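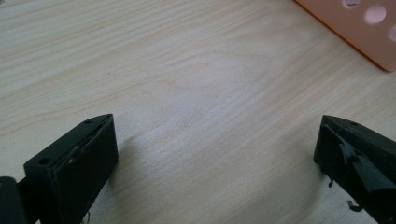 Table surfaces in the Guscombe study room
Project report, 5/30/23
Sinan Dönmez and Nevzat Tokgöz

1. Background
The study room got new tabletops in October. They are pale wood with a matte finish, and students use them for lunch as well as for work. We wanted to know which everyday spills leave a mark and how long they can sit before wiping.

2. Method
We marked out 13 test spots on a spare offcut – the tables themselves were left alone. Each spot got 2 mL of tea, coffee, beetroot juice, soy sauce or plain water. We wiped them with a damp cloth after set times, the longest being 100 minutes. Nevzat judged the colour of each spot by eye under the window, and Sinan repeated it the next morning without seeing the first scores.

3. Results
Water left no colour at any time. Tea and soy sauce wiped away early on but left a faint ring at the longest time. Beetroot was the worst and soaked in along the grain, so the edge of the stain was hard to judge. Our scores differed on two spots, both coffee.

4. Problems
Judging by eye is not very accurate where the grain is already pinkish or beige. We should have taken a colour reading of each spot before starting. We also ran out of offcut and could not repeat the soy sauce test.

5. Next steps
Repeat with a waxed offcut and add cooking oil. Killow Joinery has offered us a second piece.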